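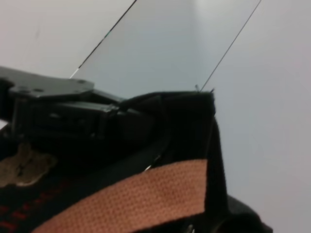 Clear sheet standing up out of black fabric, orange woven band in front.

Soft Packing for Clear Panels
Gallery page, with notes

I have been told many times that a padded bag is all you need to move a clear panel. The people who tell me this are usually selling padded bags. This page is about packing flat transparent sheets, glass or plastic, in soft cases, and it is aimed at anyone who frames pictures, builds display stands or has to get a cabinet door across town in a hatchback.

My position, so you can discount it if you like: soft cases are fine for scratches and poor for almost everything else. I own several. I use them. I don't believe most of what is printed on their tags.

Edges

Look at how little there is to see of the sheet in the picture. Two thin dark lines and a slight gray tint on the wall behind it, and that's your whole warning that something rigid is standing there. A clear panel sticking out of a dark bag is easy to walk into and easier to set a box on. The usual advice is to "be aware of it." I have never found that to be much of a plan. Put tape on the exposed edges, in a loud color, and fold it over so both faces are covered. Painter's tape comes off clean if you don't leave it for weeks. Masking tape from the back of the drawer does not.

Glass or acrylic?

I wouldn't bet on either from the photo. Side by side on a table you can usually sort them out by weight, and by the sound when you tap with a fingernail. Alone, at an angle, against a plain wall, I think most people who claim they can tell are guessing. It matters for packing, too. Acrylic scratches if you look at it wrong and hates a gritty lining. Glass will put up with the lining and then chip at a corner. If somebody hands you a sheet and you don't know what it is, pack for both: clean lining for the faces, stiff protection for the corners.

Padding

The word "padded" has no agreed meaning that I can discover. The Dollenum sleeve I bought in December was described as having 6 mm of foam. I cut one open along the seam (it was already going) and the foam in the side walls was as promised. There was none along the bottom, where the panel stands and where every bit of its weight goes. The listing had a drawing of the foam, with little arrows bouncing off it. The drawing was of the side wall.

So check the bottom seam before you check anything else. Put your hand inside and press your knuckles against a tabletop through the fabric. If you can feel the table, so can the glass. A strip of folded moving blanket down there does more than any amount of quilting on the outside.

Lint

Black fabric is sold as practical. It hides dirt, I'll give it that, and then it passes the dirt on. Every black bag I've owned has gone fuzzy at the folds, and the one in the picture has a stray fiber poking up right at its corner. On a framing job a fiber like that ends up between the panel and the mat, and you find it after the back is sealed. Vacuum the inside of the bag. Turn it out if it turns. I've read that a damp cloth is enough, and I have tried the damp cloth, and what it mostly does is move the lint to one end.

Leave the protective film on acrylic until the last possible moment. The shops that peel it off early "so the customer can inspect" are creating work for the customer.

Straps and bands

Opinions get silly here. One school says to strap everything down tight. Another says straps bow the panel and crack it. Both can be true of the same strap on different days, depending on who is pulling it.

What I do:

Wide woven band in preference to thin cord. A cord concentrates the pull in one line. A band spreads it, at least until it folds over on itself, so lay it flat.

No strap directly over an unsupported middle. If there is nothing stiff behind the panel, a strap across the center is bending it, however gently you think you're pulling.

No metal buckle on the face side. Plastic buckles are better and also not great. Get the buckle around to the edge or the back.

Bright straps if you have the choice. I used to think this was decoration. After hunting for a narrow black strap on a black bag in an unlit van, I have come around.

I don't trust "self-tightening" anything. The Travus carrying harness is the one people keep recommending to me, and it was 104 dollars when I looked. For that money I expected the shoulder piece to stay where I put it. It slid. Perhaps I had it on wrong. The instructions were one sheet with no words on it, so we will never know.

How much may stick out

People ask what portion of a panel can be left showing above the bag. The cautious answer is none. The answer at four in the afternoon, with the bag you own and the panel you were sold, is different. I have carried a 26 inch panel in a sleeve that was too short for it and got away with it, and I don't offer that as evidence of anything. Getting away with it is how most bad packing advice gets started.

If it has to stick out, cap it. A length of foam pipe insulation, already slit down one side, pushes onto the top edge and costs next to nothing. Cardboard corners are fine until they get rained on. The molded plastic corners sold by Ağca fit properly on the thicknesses they say they fit, which I mention because it's unusual. They fall off anything thinner.

Taking it out again

More panels are damaged coming out of bags than traveling in them. I can't prove that, and I am suspicious of anyone who gives you a percentage, but I'd still put money on it. The fabric grips. You pull harder at one corner, the sheet twists, and the far corner catches the seam.

Lay the bag down on something soft, open it as far as it goes, and peel the bag back off the panel. If it's glass, wear gloves. If it has to come out upright, two hands on the two side edges, low down, and someone else holding the bag. Pinching it at one point along the top is asking one small spot to carry the whole business.

Things I've stopped buying

Bubble wrap with the bubbles facing in. Leaves rings on acrylic if it sits in the heat, whatever the roll says.

Sleeves with a zipper all the way around. Handy for a month. Then you are dragging metal teeth past a clear face every time you open it.

"Universal" dividers. Item 3671 in the Rivham catalog was the last of these for me. It divides, loosely.

Microfiber-lined bags at twice the price of plain ones. The lining is pleasant to touch. A clean cotton pillowcase inside a plain bag does the same job and goes in the wash.

Things I'd buy again

Foam pipe insulation. Blue tape. Flat woven strapping by the yard, cut to length with the ends melted. Plain cotton pillowcases, old ones, no buttons. A piece of thin plywood cut slightly bigger than the largest panel I normally carry, to slide in behind it. The plywood makes the bag heavier and uglier, and I don't pack glass without it now.

If you have a soft case that has done better than I'm giving it credit for, send a photo of the bottom seam after a year of use. I get plenty of pictures of new ones.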